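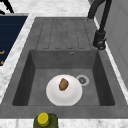

Diagnosing a Plate That Will Not Lift Out of the Sink

Applies to: Pandeo kitchen scenes, Clellitz planner
Maintained by Hatsue Tanabe
Last revised Jun 9, 2025

This page covers one fault in the simulated sink task: the arm descends into the basin, closes on the rim of the plate, and stops with a force limit error before the plate leaves the floor. In the log it appears as code 39, "lift aborted, load above limit." The plate and the food item on it stay in the basin.

The usual first guess is that the grip force is too low. Raising it makes the fault worse. In most cases the cause is the collision shape of the sink, and the steps below are arranged to confirm that before you change any controller settings.

What you need

A saved episode that ends in code 39
The Tododlow log viewer
Write access to the scene's collision files

Step 1. Reproduce the fault from a fixed seed

Load the kitchen scene with seed 1642. It places the plate on the basin floor just left of the drain, with its upper-right edge almost at the drain ring and the food item on top, a little off center. Run the task without changing anything. If it completes, your fault is a different one; go to the page on wrist calibration.

Step 2. Check the contact list before the arm moves

Pause at frame zero and open the contact list. A plate at rest should show contacts with the basin floor and with the food item. If you also see contacts with the drain ring, write down the penetration depth for each. Any depth over the solver tolerance means that the plate and the ring overlap at the start. The overlap is too small to see in the rendered view.

The visual mesh and the collision mesh are separate files. A clean render says nothing about the second one.

Step 3. Plot the lift force

In Tododlow, plot vertical force at the wrist against time. A healthy lift rises to the weight of the plate and food and stays flat. The faulty one rises in a straight line until the limit trips, roughly 50 milliseconds after the lift command. A line of that kind points to a body that is held in place. Slip gives a jagged trace with repeated drops.

Step 4. Replace the drain collision shape

The original sink import wraps the drain in one convex hull. The hull stands slightly above the basin floor and extends past the visible ring. Replace it:

1. Open the sink collision file and find the entry named drain_hull.
2. Delete the entry.
3. Add a flat disk with its top face level with the basin floor.
4. Save, then rebuild the collision cache. The planner reads the old shape until the cache is rebuilt.

Do not simply turn off collisions for the drain. Rimantas Kļaviņa tried this in October -- the plate lifted, but small food items fell through the opening and the episode was scored as a success with nothing on the plate.

Step 5. Run the batch again

Run 400 episodes with random plate positions. Include positions that touch the side walls and the drain. Code 39 should not appear. If it does, sort the failures by plate position. A cluster at the basin corners means the wall shapes have the same problem, and the Step 4 procedure applies to them as well.

Before moving to hardware

Keep the force limit at its default value. Some users raised it to get past the error, and those settings were then copied to the Ñahui test arm with the rest of the profile. On a real basin, an arm with a raised limit will keep pulling on a jammed plate until the rim chips or the grip lets go. Saoirse Keane has added a check that refuses to export a profile with a changed limit -- leave it switched on.

Report any code 39 that survives Step 5 to Cristian Huamán, with the seed, the contact list from frame zero, and the force plot attached.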